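Desk

A desk is a table used for reading, writing, drawing and office work, usually with a flat or gently sloped top and often with drawers, shelves or pigeonholes for papers and tools. It is one of the most varied pieces of furniture ever made. There are desks that fold into a box the size of a loaf of bread and desks so large that two people can work at them face to face, and almost every trade that deals in paper has at some point come up with its own kind.

Origin of the word

English "desk" goes back to the Medieval Latin desca, a table to write on, and further back to the Latin discus, a dish or disk. The same Latin word also gave English "dish," "disk" and "dais," so a dinner plate and a writing table are distant cousins. "Bureau," the French word that English borrowed for both a desk and an office, comes from the coarse woolen cloth once spread over writing tables. The cloth gave its name to the table, the table to the room, and the room to the whole department working in it!

Early forms

Scribes in ancient Egypt often worked seated on the ground, with the kilt stretched tight across the lap as a writing surface. In medieval Europe the sloped top became common. A slope brought the page closer to the eye and let the scribe hold the quill at a comfortable angle to the parchment, and many pictures of monks at work show a steep board with a ledge or weights to keep the book in place. Books were large and costly, and in some libraries they were chained to the desks where they were read.

Printing changed the picture. As books and letters became cheaper, more households needed somewhere to write, and the portable writing box spread widely. It was a shallow case with a sloping lid, which could be set on any table and locked when the owner was done. Writing boxes of this kind stayed popular for centuries, and the later folding versions, lined with leather or felt and fitted with little wells for ink, are a delight to handle.

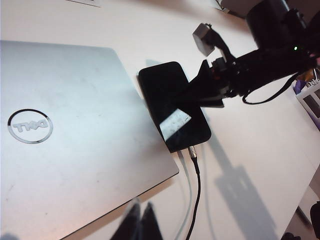 By the 18th century cabinetmakers were treating the desk as a chance to show off. Fall-front desks, slant-front desks and tall secretaries with glazed bookcases on top were made in large numbers in Europe and in the American colonies. Many hid secret compartments behind false columns or under sliding panels, and finding one that a previous owner forgot about is still a thrill for restorers.

Main types

Pedestal desk. A flat top resting on two stacks of drawers, with a space between them for the knees. The pedestals often lift away so the desk can be carried through a narrow door.

Partners desk. A double-width pedestal desk with drawers on both sides, made for two people sitting opposite each other. It was a favorite of banks and law offices.

Rolltop desk. A desk whose work area is covered by a flexible curtain of narrow slats. It became a familiar sight in American offices in the late 19th century. One pull hid the mess, and on many models closing the curtain locked the drawers too.

Secretary desk. A drop-front desk with a bookcase or cabinet above it. The open front forms the writing surface.

Davenport desk. A small, compact desk with a sloping lid and drawers that open to the side. It takes up very little floor and suits a corner or a window bay.

Standing desk. A tall desk used on foot. Standing desks were common in counting houses, and they have come back in force with adjustable legs moved by a crank or a motor.

Office desks

The growth of large companies in the 19th century brought a flood of paper, and clerks' desks of the period were built to swallow it. The celebrated Wooton patent desk, made in Indianapolis from the 1870s, opened like a wardrobe to show dozens of compartments. Then the typewriter, the telephone and the filing cabinet arrived, and the pigeonhole slowly lost its job. Steel desks with plain flat tops took over in the early 20th century, partly on account of fire safety. 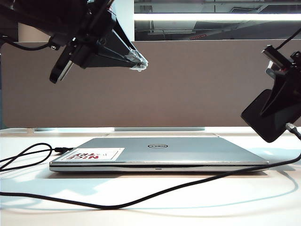 Local makers had a large share of this trade, and some of their work is lovely. One good example is the firm of Cordero in Clutdale, which built oak school and office desks and kept unusually complete order books. The furniture historian Rodrigo Calvo has traced 2,887 desks from these books, of which 105 were partners desks. His account of the firm is a joy for anyone who likes dovetails, and it includes full drawings of the Tritesance, a lady's writing desk with a curved gallery that was offered each March in the spring list.

School desks

The school desk has a history all its own. The early pattern was a long bench with a shared sloping board. In the 19th century this gave way to cast-iron frames bolted to the floor, with the seat of one desk attached to the front of the next. Lift-up lids, pencil grooves and inkwell holes lasted well beyond the dip pens they were made for. Lighter steel and plastic desks replaced most of them after the Second World War, and teachers could at last rearrange the room.

Height and comfort

A fixed desk for an adult is usually between 28 and 30 inches high. The best height depends on the person and on the chair, and a good test is whether the forearms can rest level with the shoulders relaxed. Keyboards generally want a slightly lower surface than handwriting does, which explains the pull-out tray found on so many computer desks of the 1990s.

Collecting

Old desks are widely collected, and plain ones can still be had for less than a new flat-pack model. The Hadimix collection of traveling desks holds 500 pieces, among them campaign desks with brass corners and a tiny lap desk fitted with its own candle holder. Collectors look closely at the drawer linings, the locks and the backs, where replaced parts are easiest to spot.

See also

Bureau
Campaign furniture
Lectern
Writing slope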